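Last updated: 16/03/2020
Posted by Tayla Pryor
Reading time: 3 min

Subject: Re: [insertion-data] how many demonstrations per fixture?

Murray Tomoana wrote:

> We have 183 demonstrations of the bar task from the Osholm cell and the
> policy still stalls at the slot more often than I would like. Before I
> book more operator time: is it better to collect more of the same, or
> to spread the start positions? Also, do you keep the failed attempts?
> Ours have been deleted as we go.
>
> Murray

Murray,

Spread the start positions first. We made the same mistake in Giltville in January. Our first 200 demonstrations on the Bang cell were all collected by one operator who started from nearly the same pose every time. Training loss looked fine. On the cell, the policy did well until the bar was a few millimeters off its usual place in the fingers, and then it pushed down on the rim of the slot and stayed there.

We now draw the start pose at random before each episode, within a box that the operator can't change. The grasp offset along the bar is varied too. The operator is told the offset but not the start pose. Episodes take longer this way and the operators complain about it, but the next 62 demonstrations did more for us than the 200 before them.
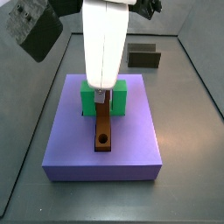
On contact: most of the useful signal is in the last short stretch of each episode, and most of the frames are not. If you sample frames evenly, the network spends its time on free motion, which a planner can do anyway. We weight the frames after first contact more heavily. First contact is taken from the wrist force reading, with a threshold set per cell. Don't copy our threshold. It depends on the cable routing as much as on the part.

Please stop deleting the failures. Keep them in a separate folder with a one-word label (jam, slip, tilt, abort). We don't train the policy on them directly, but the success classifier needs them, and they are tedious to reproduce on purpose. Staged jams don't look like real ones in the force trace. I tried.

A few smaller things:

- Log the commanded pose and the measured pose. Alari's recorder keeps only the measured one by default. The setting is under "streams" and has to be changed before the session starts.
- Lock exposure and white balance on the fixed camera. Auto exposure shifts when the arm comes down over a bright part, and the network will happily learn that.
- Recovery segments count. If the operator backs off and tries again, leave it in as one episode. Do not trim it.
- Write down who drove. We hold out one operator entirely for validation.

As for the total, I can't give you a number that will carry over to your cell. Ours flattened out well before the 3000 we had budgeted for, and the remaining hours went to a second part. I would collect in small batches, retrain after each, and look at where it stalls before deciding on the next batch.

One question back: is your slot clearance the same as on the drawing you sent, or did the printed parts come out tighter? Two of ours did - same file, different printer - and those episodes had to be tagged separately.

I can send the start pose script if you want it. It assumes our frame names, so you will need to edit the top of the file.

Tayla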